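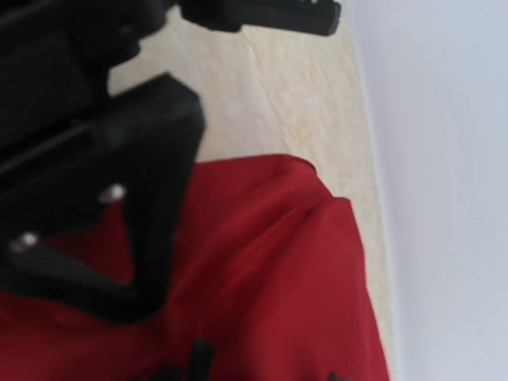

4 Setting up the hydration reservoir

This section covers first use, filling, installation and routine care of the Brurudel reservoir. It applies to reservoirs with the screw cap and the slide-top closure. Read section 3 (Parts and fittings) before you begin. Part numbers are printed on the inside of the carton lid.

4.1 Before first use

New reservoirs carry a slight taste from the molding process. Rinse and flush the system before drinking from it.

1. Remove the reservoir, hose, bite valve and shutoff from their bags. Discard the foam insert from the reservoir neck.
2. Wash the reservoir with warm water and a small amount of dish soap. Rinse until no suds remain.
3. Push the hose onto the outlet port until the collar clicks. Pull gently to check that it is locked.
4. Fit the shutoff to the free end of the hose, then fit the bite valve to the shutoff.
5. Fill the reservoir halfway with clean water and let it stand overnight.
6. Open the shutoff, squeeze the bite valve and drain all of the water through the hose.

Note: If a taste remains, repeat steps 5 and 6 with one teaspoon of baking soda added to the water. Rinse twice afterward.

CAUTION: Do not use boiling water. Do not place the reservoir in a microwave oven or conventional oven. The hose and valve are not dishwasher safe.

4.2 Filling

1. Close the shutoff.
2. Hold the reservoir by the rigid handle, with the outlet port pointing down.
3. Fill to the MAX line. Do not overfill – the slide-top closure will not seat correctly above this line.
4. Fold the top edge over once and push the slider on from either side until both ends are flush. For screw-cap models, turn the cap clockwise until the two arrows line up.
5. Turn the reservoir upside down over a sink and press lightly on both sides. Check the closure and the outlet port for drips.
6. Turn the reservoir upright, open the closure slightly and press out the remaining air. Close it again.

Trapped air causes sloshing and slows the flow at the bite valve. Step 6 can be left out for short trips.

CAUTION: Use water only in the Dramness filter hose. Sports drink powders and fruit juice will clog the filter and void the warranty on that part.

4.3 Installing in a backpack

The reservoir can be used in any backpack with enough depth for it to hang or stand upright. A hose port is helpful but not required. Remove laptops, paper and electronic items from the main compartment, or move them to a separate compartment, before installing a full reservoir. 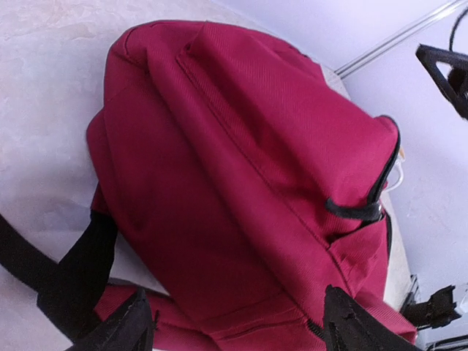 Figure 4-2. Backpack with front pocket.

1. Lay the backpack down and open the main compartment fully.
2. Slide the empty reservoir in to check the fit. The top edge must sit below the zipper.
3. Remove the reservoir, fill it as described in 4.2, and slide it back in with the outlet port at the bottom and facing the shoulder straps.
4. Hang the handle from the loop inside the back panel, if there is one. If there is no loop, use the Wakwood hanger strap (supplied with the large kit only).
5. Route the hose through the hose port. On backpacks without a port, bring it out at the top and close the zipper up to the hose.
6. Attach the hose clip to the shoulder strap at chest height.
7. Pack other items after the reservoir is in place. Keep keys, tools and other sharp objects in an outside pocket.

CAUTION: Do not close a zipper tightly against the hose. A pinched hose reduces flow, and the zipper teeth can cut the tubing.

Note: The hose is supplied long. To shorten it, remove the shutoff and cut the free end square with a sharp knife. Trim in small steps and test the reach each time.

4.4 Cleaning and storage

Empty the reservoir after each day of use. Water left in the hose will grow mold, particularly in warm weather.

1. Detach the hose and pull off the bite valve.
2. Wash all parts in warm, soapy water. Pull the long brush through the hose from end to end.
3. Rinse and shake out the parts.
4. Prop the reservoir open with the drying frame and hang the hose vertically.
5. When fully dry, store the parts unassembled, away from direct sunlight.

Replace the bite valve if it drips when released. The replacement valve is Chowdary part 117; the O-ring for the outlet port is part 79. See section 5 for leaks and slow flow.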